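Leeks, leaves and a very patient robot

I'd been told to look for the building with the blue door, and I walked past it twice. By the time I found the Stirstead robotics club it was well after six, the kettle had already boiled once, and Larysa Antoniuk was on her knees hunting for a missing hex key.

"Come in, mind the cables," she said, without looking up. "Actual shoes on, please. We had somebody in flip-flops last July and I've never got over it."

Larysa started the club four years ago with a couple of second-hand arms and a lot of goodwill from the college in Clondley. There are 26 members now, most of them between fifteen and eighteen, and this year they've set themselves a proper challenge: teach an arm to handle the sort of thing you'd find in a kitchen garden. They call the project Griltine. I asked what it meant and got three different answers, none of them printable as fact.

I'd assumed they would start with something easy (a potato? a nice solid turnip?) but no, they've gone straight for leaves.

"Everyone does blocks," said Noreen Soomro, who is seventeen and writes most of the gripping code. "You can pick up a block all day long. A block doesn't bend. I wanted something that goes floppy on you, because my nan grows leeks and she's always moaning about her hands."

Noreen talks fast and I had to ask her to go back a bit. The fingers close on the bundle low down, where the blades are gathered tight, and the rest is left to spread out above. Grab it too high and the whole lot splays. Squeeze too hard and you bruise it. Too soft and, well, she mimed something sliding to the floor and made a very good splat noise.

"My first go was awful," she told me cheerfully. "I'd set the force for a plastic bottle. We had green bits everywhere! Larysa found one in her bag a week later."

"In my purse," Larysa called across the room.

I loved watching them work, I have to say. There's a lot of standing about, then a burst of shouting, then somebody types one number and it all goes quiet again. Noreen keeps a notebook with every attempt in it and she'd got to number 98 when I visited. She let me flick through. Half of it is grip settings and the other half is rude remarks about grip settings.

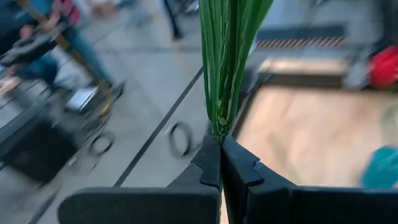 What happens next

The club is entering the Dogar Cup, a regional contest for school and college teams, and there are 18 teams in it this time. Each one gets a table, a set of objects they haven't seen before and ten minutes. Larysa is trying hard to sound relaxed about it.

"I'd like them to finish a run without anyone crying, me included," she said. "If we come last, we come last, and we'll get chips on the way home."

Noreen had other ideas. "We're not coming last," she said. She wants to try spinach next, and then herbs, and she's been having a long argument with the rest of the team over whether a lettuce counts as a leaf or a ball.

I asked if her nan had seen the arm yet. She had, on a video call. "She said it was holding them wrong," said Noreen, "so I changed it."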